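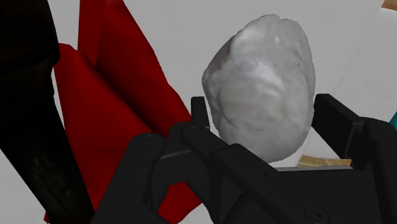 Last changed: November, 11:20 pm

Got home late, ate cold rice standing up, and now I'm at the kitchen table typing this with plaster dust still on my sleeves from the other project. I want to get tonight down before I forget which number I changed.

So the gripper has the white rock in the sim! Jaws either side, low down, the rock leaning a bit to the right with most of its bulk sticking up above the palm. I've been calling it the rock, Anisa calls it the potato, and Gadisa says it's obviously an egg that gave up. It's a lumpy thing with no flat side anywhere, so I picked it for Chala to practise on. Chala is the arm, for future me who will have renamed it by then. The real one is still in pieces on the end bench at Gerar, waiting on a wrist bearing that was supposed to come from Londley last week and didn't.

I'd been stuck on the same nonsense for ages. Every time the jaws closed, the rock would squirt out the top like a wet bar of soap and sail off over the cloth. I blamed friction. I cranked friction up until the thing behaved as if it was coated in honey, and then it wouldn't let go, and when it did let go it took off sideways. Bethel came by around then with her tea and asked what shape the computer thought the rock was. Well, it was a rock, I said. She asked again, slower.

She was right to. The rock I see on the screen is a lovely detailed mesh with all its bulges, but the shape the physics uses is a separate one and I had left it as a plain ball. A ball! The jaws were closing on the sides of a ball that wasn't even the same height as the thing I was looking at. I rebuilt the collision shape from the proper mesh, which came out at 2,326 faces, and the whole sim slowed to a crawl. Trimmed it to 2,000 and it was still awful. In the end I chopped it into 6 chunky convex pieces and that runs fine on my old laptop — fan going like a hair dryer, but fine.

Then I put friction back to where it was in the first place. Of course.

Other things I changed, in the order I remember them:

Jaw closing speed, halved.
Grip force limit, down to 20. It had been set to something silly from when I was testing on a block.
Approach angle. I had it coming in too steep, and now the palm gets in under the rock a good deal better.

I left the red cloth in. Sumeya thinks I should pull everything out of the sim except the rock until the grasp is reliable, and she does have a point, it'd be easier to work out what's bumping what. But the bench at the workshop is never clear, and I'd like Chala to get used to clutter early on. It's also the only bit of colour in there, more or less. The gripper is so dark that I lose track of which edge is which, and having that bright red behind the left jaw helps me see where the linkage ends. I might make the jaw pads a lighter grey tomorrow. Or orange. Orange would be good.

Zewditu wants to know when it'll pick up something useful. She lent me the bench space so I suppose she's allowed to ask. I told her that if you can hold a rock you can hold a doorknob, and she said she has a hand for doorknobs, thanks. Then she stayed another half hour and helped me find the spare Curnon servo I'd put in the wrong drawer, so she's on side really.

Still to do. The right jaw looks to me like it meets the rock a little lower than I'd want, and I haven't worked out if that's the rock's shape or my finger joint being out by a hair. I need to measure the printed one with the calipers and compare, both sides. I also want to try the same grasp with the rock turned on its side, and with the rock upside down, and save each run under its own name this time instead of test, test2 and testnew.

Gadisa has offered to cast me a real rock in plaster from the same file, so I'd have one to hold in my hand while I swear at the other one. I've said yes. He'll need the scale right, so I have to check whether I exported in millimetres or metres before he ends up pouring a boulder.

Email Londley in the morning about the bearing. Wash this jumper.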